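Pavement sim for our delivery robot is finally up and running

Posted in Workshop News, July

A quick bit of news from the back bench, and it's a nice one for once. The little delivery robot we've been building in the shared workshop (Rirkent, for anyone who has managed to miss the name painted on the parts cupboard) now has a street of its own to practise on. It's all inside the computer, mind you, but it's a proper street with kerbs and lamp posts, and since last month I've been spending far more evenings there than I have in my own kitchen.

Some of you will remember the spring, when we were testing Rirkent up and down the corridor. The corridor is lovely and flat, and it has taught the robot everything there is to know about corridors. Then we took it outside the front gate and it stopped dead at the first drain cover, backed up, had a think and drove gently into the hedge. We carried it home. The front bumper has been held on with cable ties ever since, and I've grown quite fond of them.

So the plan for summer was to stop scraping the paint off and do the learning indoors. We've set up a simulator on the old Petersen desktop by the window – the one with the noisy fan – and we're running the same steering code in there that goes on the real machine. I built the street in pieces over a few weeks. Paving slabs first, with dark joints between them, then a brick wall along one side and a road along the other, and then all the clutter you get on any pavement: a big vent grate, a blue mailbox on legs, a payphone, a booth further along. It looks a bit American, I know. The free model pack I started from was like that and I couldn't face making a pillar box from scratch (if you can, please come and find me, there's tea in it for you).

The grate is the bit I'm proudest of. Rirkent's downward sensor has always been muddled by anything dark and stripy on the ground, and it reads the gaps as a drop. In the sim I can put it in front of the same grate over and over, nudge one setting, and have another go without getting my knees wet. We've done 1,266 runs past it so far. The early ones were dreadful! It would creep up, decide there was a cliff and park itself by the mailbox until the timer ran out. The latest batch of 900 went a good deal better and it only gave up on 2 of them, both times after I'd turned the sun right down to see what would happen.

The wall gave us some bother too. I had assumed that bricks would be easy, being big and solid and not going anywhere, but the robot likes to hug whatever is on its right and it was running so close that it clipped the corner at the far end. We've now given it a wider margin, and it keeps nearer to the long seam down the middle of the pavement. I don't mind that at all. It makes it look as if it knows where it's going.

What's still missing is people. There are no walkers in the street yet, no prams, no dogs and no bins left out overnight, and I'd like all of those in before we go anywhere near the front gate again. The road wants some traffic as well. Zillura, the free crowd plug-in that we've been eyeing up, is supposed to handle walkers, but I've tried installing it three times and each time it has taken the trees away. No idea why. If anyone in the workshop has had it working on a machine as old as ours, do leave me a note on the bench.

On the real robot, the new wheel mounts are printed and fitted, and the battery tray now slides out without you having to take the lid off, which was driving us all mad. The Ollolell motor boards turned up too, so the left wheel should stop lagging behind the right one on slopes. I'll solder those in once the extractor is back from repair.

If you fancy a go at steering, the sim is open to any member in the evenings after seven. There's a gamepad in the top drawer. Please save your run under your own initials, don't touch the sun setting, and switch the fan on at the wall before you start or the whole lot gets rather warm. I'll put up another note when we've got some walkers in. 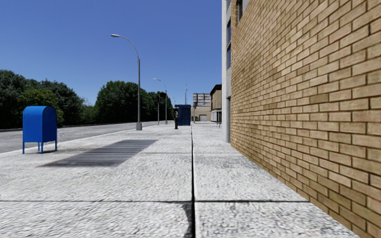
Petersen fan club member – Zillura ate my trees as well, on a machine even older than yours. I had to load the walkers first and the scenery afterwards, and then it behaved. Could you add a wet pavement before you take the robot back out? Ours coped with drain covers perfectly well until it rained, and then every puddle was a cliff. Happy to bring my settings in one evening.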